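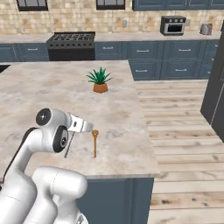
Calby est un projet de bras manipulateur de table construit dans l'atelier partagé de Stesdale, accompagné d'un environnement de simulation du même nom. Il est consacré à la manipulation d'ustensiles de cuisine minces, en particulier les cuillères et les baguettes, dont la faible section rend la saisie sensible aux erreurs de pose.

Historique

Le projet est issu d'un premier bras, Pelska, à entraînement par courroies, abandonné en raison du jeu de l'articulation d'épaule. Les réducteurs ont été remplacés par des modules Isaksson d'occasion et la structure redessinée. La simulation, d'abord limitée à un plan nu, a reçu en avril une cuisine complète : îlot de marbre, meubles bas bleu ardoise, cuisinière à gaz noire, parquet clair. Elle sert à mettre au point les trajectoires avant leur essai sur l'établi.

Architecture

Le poignet porte une pince parallèle. La commande est répartie sur 2 cartes : la première assure la boucle de position des articulations, la seconde la pince et l'arrêt d'urgence. Les consignes sont transmises toutes les 20 millisecondes. Le même fichier de description géométrique alimente le simulateur et le contrôleur, ce qui évite de tenir à jour deux jeux de cotes.

Modélisation des contacts

Les objets minces sont représentés par des capsules, plus stables au contact que des maillages. Le coefficient de frottement est tiré au sort à chaque épisode, de même que la position initiale des ustensiles. La plante en pot posée sur l'îlot est traitée comme un obstacle : toute trajectoire qui coupe son volume englobant est rejetée par le planificateur.

Essais

La campagne de référence comprend 421 épisodes simulés, répartis en 3 séries selon l'orientation de départ des objets. Un épisode est interrompu lorsque l'effort calculé au poignet dépasse le seuil admis. Les configurations où deux tiges s'écartent en V sous la pince font l'objet d'un relevé distinct, l'axe de fermeture des doigts ne pouvant alors être perpendiculaire aux deux à la fois.

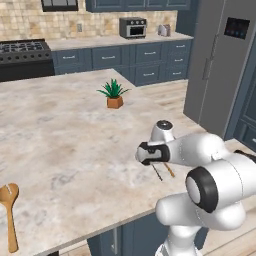
Selon Ingegerd Björklund, le recours aux capsules fausse les résultats pour les baguettes à section carrée, qui roulent moins que leur modèle ; elle recommande de les remplacer par des boîtes à arêtes arrondies, quitte à réduire le pas de calcul. Une variante conforme à cette remarque figure dans le dépôt du projet, désactivée par défaut. Le passage aux boîtes impose de régler à nouveau l'amortissement des contacts.

Voir aussi

Pelska (bras à courroies)
Pince parallèle
Atelier partagé de Stesdale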